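Support log – doors and fittings
Category: Housing help > Doors, locks and hardware
4 min read

Ticket 1012
Opened: 2025-01-13
Reported by: Seul-gi Hyun, Penura House, room 10
Handled by: Ga-eun Do
Status: open, awaiting check

Problem as reported
The bolt on the room door is stiff and the metal has gone dull and sticky. It takes two hands to slide it. There is also a greyish smear on the paint round the fittings that comes back after wiping with a damp cloth. The pull handle is fine. The small latch near the edge closes but feels gritty.

First reply (Ga-eun)
Please don't put cooking oil or spray polish on the bolt. Both pick up dust and the bolt ends up stiffer than before. Can you tell me what the door has been cleaned with, and whether the bolt drags all the way along or only at the end?

Reply (Seul-gi)
Only at the end, the last bit before it goes home. I have been using Flendar kitchen spray on the whole door, metal included. The previous tenant left half a bottle of furniture polish and I think that was used as well.

Visit notes
Door is sound and hangs straight. Paint is gloss, orange-brown, no flaking. Screws on the bolt were all tight except one, which turned a little and then held. Build-up of old polish between the barrel and the door, and more in the grooves of the panels, mostly low down. I could push the bolt home with one hand if I lifted the door slightly by the pull handle, so dirt is probably only part of it. Hinges may have dropped a touch. Not adjusted on this visit.

What we tried
1. Dry cloth over the bolt and the paint next to it. Took off loose dust, no change to the smear.
2. Warm water with a drop of washing-up liquid, cloth wrung out hard. Smear much fainter. Dried straight away.
3. Bolt held steady with one hand and the cloth worked in close to the fitting with the other. Slow, but most of the dirt is there – the open part of the panel was fairly clean already.
4. Soft pencil rubbed along the bar, then slid back and forth. Better, still catches at the end.

Not tried
Brass polish. It leaves a white edge on gloss paint unless the fitting is taken off first, and I didn't want to disturb the loose screw.

Advice given
Weekly wipe with a damp cloth, then a dry one. No kitchen spray on the metal. Leave the latch alone until the next visit.

Still to do
Longer screw for the bolt, to come from Werkuston. Check top hinge in February. Seul-gi to add a note here if the bolt gets worse before then.

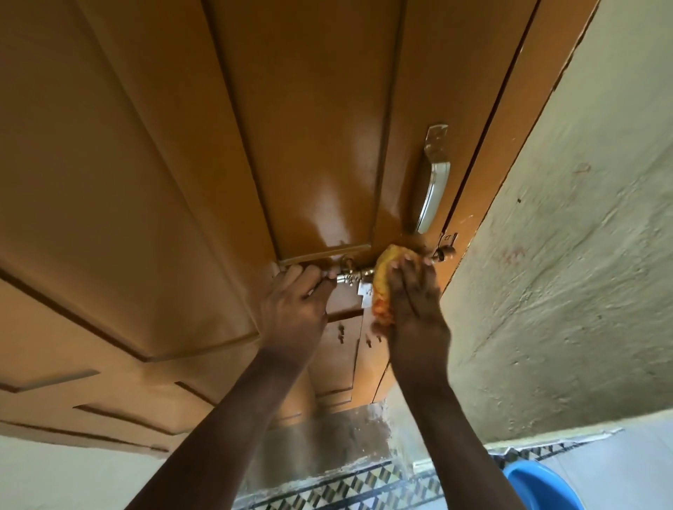 Cleaning beside the bolt, one hand on the barrel and the cloth in the other.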